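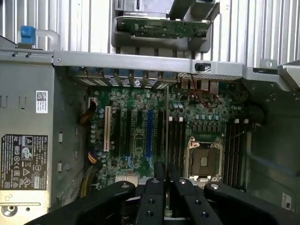

O relatório de Pundley

A estação hidrométrica de Pundley transmitia o nível do rio a cada hora. Em janeiro, passou a transmitir sempre o mesmo valor: 617 milímetros.

O técnico de Bundthorpe verificou a boia, o cabo e o registador. Tudo conforme. Mediu à régua: 617. Esperou pela chuva, que elevou o caudal a jusante em 285 litros por segundo. Na régua, 617.

Redigiu o relatório segundo a norma. No campo «Anomalia» escreveu: «Nenhuma no equipamento.» O campo «Causa» era obrigatório e aceitava 500 caracteres. Deixou um traço - o sistema recusou.

Escreveu então: «O rio.»

O sistema aceitou, atribuiu ao processo o número 904 e encomendou um rio de substituição, com entrega em maio.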